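# Drying indoors: where the water goes

A wash load leaves the machine carrying more water than most households suppose, and in a British winter nearly all of it ends up in the air of the home. 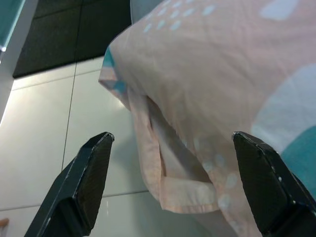 ## The load on the line

Cotton holds water in two ways. Some sits between the yarns and between the fibres, where a fast spin can throw it out. The rest is taken up inside the fibre itself, and no domestic drum will shift it. Only evaporation does that, and evaporation needs heat, moving air, and air that is dry enough to accept the vapour.

Polyester takes up very little water within the fibre. A polyester sheet of the same size as a cotton one will leave the drum lighter and dry sooner, even when both have had the same spin. Blends fall between the two. Towels are a case apart: the loops that make them useful in a bathroom also shelter a layer of still, damp air against the cloth, and that layer slows drying more than the weight of the water does.

Spin speed matters most at the lower end of the range. Moving from a slow spin to a middling one removes a good deal of water. Moving from a fast spin to the fastest removes less, and creases the load. A second spin on its own, without a rinse, costs little electricity and is usually the cheapest drying a household can do.

## Sixteen flats in Clumbridge

Last February the landlord of a converted wool store in Clumbridge allowed humidity loggers to be fitted in 16 of its flats. The building is brick, with replacement windows and bathrooms that have no outside wall. Each flat has an extract fan in the bathroom ceiling, ducted to the roof. Tenants were asked to dry their washing wherever they normally did and to note the times on a card.

In the flats where washing was dried in the living room, relative humidity rose within the hour and stayed high overnight. The worst reading, 94 per cent, came from a bedroom, with the airer standing two doors away. Bedrooms were the coolest rooms in most of the flats, and vapour released in a warm room spreads through the whole dwelling. It condenses on the coldest surface it meets, which in this building was the lower corner of the bedroom window reveal.

Flats that dried in the bathroom with the door shut and the fan running fared better. Eleven of the tenants used the bathroom at least once during the month, some only for the larger items that would not fit on an airer. In those flats the bathroom itself became very damp for several hours, as one would expect, while the other rooms hardly moved from their usual level.

The cards also showed how often the fan was switched off early. Most of the fans were wired to the light, with a short overrun. A tenant who hung a sheet, turned off the light and left had a few minutes of extraction, followed by a closed, wet room.

## Fans, ducts and the gap under the door

A fan is rated by the volume of air it moves on a test bench. Installed at the end of a long flexible duct with two bends in it, it moves less. In the Clumbridge building one duct had sagged between joists and was holding a pool of condensed water, which cut the flow almost to nothing. The fan was loud, and the tenant had assumed that it was working.

Air also has to get in. A bathroom door with a good carpet under it and a tight frame will starve the fan. Building guidance calls for a gap beneath the door, and new carpet is the usual reason it has gone. Trimming the door is an afternoon's work for a joiner and was done in four of the flats.

The landlord has since replaced the fans with the Moradi, a continuous-running unit which idles at a low rate and speeds up when its sensor reads damp air. The choice has a drawback. Humidity sensors respond to relative humidity, so on a mild, wet autumn day the fan may run fast for hours, drawing in air that is nearly as damp as the air it removes. A boost switch with a long timer would have cost less and would suit a tenant who knows when the washing is going up.

## Heat, and what it costs

Opening a window is free in June. In cold weather it still works, because cold air holds little vapour even when it is close to saturated, and once warmed it can take up a good deal more. The heat lost in the exchange has to be paid for. A short, wide opening is better than a window left on the latch all day, which cools the reveal and gives condensation somewhere to form.

Dehumidifiers are the main alternative. A refrigerant model condenses water on a cold coil and gives the heat back to the room, so that the energy is not wasted in the heating season. Performance falls away in a cold room. Desiccant models cope better below 15 degrees or so but draw more power. One flat ran a Fisska, a small refrigerant model of 360 watts, in the bathroom doorway. It dried a mixed load overnight, and the window in the next room stayed clear. A dehumidifier of any kind should run with the windows shut.

## A communal alternative in Clekdale

Older blocks were often built with drying rooms. Most have been given over to bicycles or meters, but a block in Clekdale has kept its own: a ground-floor room with slatted racks, a low-level heater and louvres on two sides. The heater runs for part of the day only. Most of the drying is done by air passing from one set of louvres to the other, and on a windy day the heater makes little difference.

Residents book the room in half-day slots. Use is heavy from October and drops sharply after Easter. The running cost is shared through the service charge, including by those who own tumble dryers, and this is raised at most annual meetings. The louvres were repainted in the spring and two of them no longer close.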